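Threshold ramp

A threshold ramp is a short inclined piece placed against a raised door sill, a floor transition or a similar small change in level. It lets wheels pass over the edge without a bump. Most threshold ramps are used with wheelchairs, walkers, strollers, hand trucks and cleaning carts. They differ from portable and modular ramps in that they cover a rise of a few inches at most and normally have no handrails, legs or landings.

Geometry

In side view a solid threshold ramp is a right triangle. The vertical side is called the rise, the horizontal side is the run, and the sloping side is the running surface. The slope is the rise divided by the run and is written as a ratio. A slope of 1:12 means one unit of rise for every 12 units of run. The same slope can be given as an angle, in this case a little under five degrees, or as a grade of about 8.3 percent.

The force needed to push a load up the ramp depends on the slope, the total weight and the rolling resistance of the wheels. Leaving friction aside, the force along the surface equals the weight multiplied by the sine of the angle. Halving the slope roughly halves the force at small angles and doubles the distance traveled. The work done against gravity is the same in both cases.

Small wheels meet a further difficulty at the bottom of the ramp. A solid triangle cannot come to a perfect edge, so the lower end always has some thickness, known as the toe. A toe of 2 mm is hardly felt by a rear wheelchair wheel but may be noticed by a small caster. Many ramps have a beveled or tapered toe for this reason.

Types

Solid rubber ramps are heavy for their size and usually stay in place by weight and friction. They can be trimmed with a saw or a sharp knife to match a sill. Channels are often molded into the underside to let water drain and to reduce weight.

Plate ramps consist of a single sheet, commonly aluminum, with one edge resting on the sill and the other on the floor. The space below is open. Because the plate carries load as a simple span, its thickness has to increase with its length – a long thin plate will flex under a wheel.

Layered ramps are built up from flat modules that clip together. The Primik system, sold mainly to housing offices, uses stacked plastic tiles with a separate toe strip. The Skandis pattern is similar, but its tiles are joined by loose pins and can be taken apart from above. Parts of the two systems do not fit each other.

Timber ramps are generally made on site. They are easy to shape around a door frame but need a surface treatment for grip and regular inspection at the toe, where the wood is thinnest and tends to split.

Sizing

The rise is measured from the lower floor to the top of the sill, at both ends of the doorway. Floors are often out of level, and the two readings may differ. The larger reading is normally used for solid ramps, with packing or trimming at the low side. A sill with a rise of 23 mm and a ramp with a run of 365 mm gives a slope slightly gentler than 1:15. A sill of 19 mm with the same run is gentler still.

The width should match the clear opening of the door. Where a ramp is narrower than the opening, its open sides form a drop, and side bevels are sometimes added. If the door swings over the ramp, the high edge must stay below the bottom of the door leaf throughout the swing.

Surface and fixing

Grip is provided by ribs, studs, embedded grit or a textured coating. Ribs are set across the direction of travel. Deep ribs hold dirt and can make small casters chatter.

Fixing methods include double-sided tape, adhesive, screws and mechanical anchors. Tape is suited to smooth indoor floors only. Adhesive bonds poorly to dusty concrete, which should be brushed and primed first.

Terminology

In Cistville and the neighboring district of Bustos, installers use the word wedge for any solid ramp and keep ramp for open plate types. Trade catalogs generally list both under threshold ramps. Wedge is also the common term for the plain triangular block as a basic solid – a prism with one sloping face and one tall vertical face.
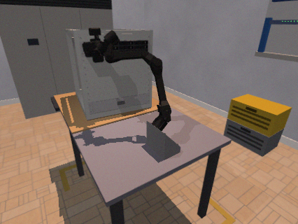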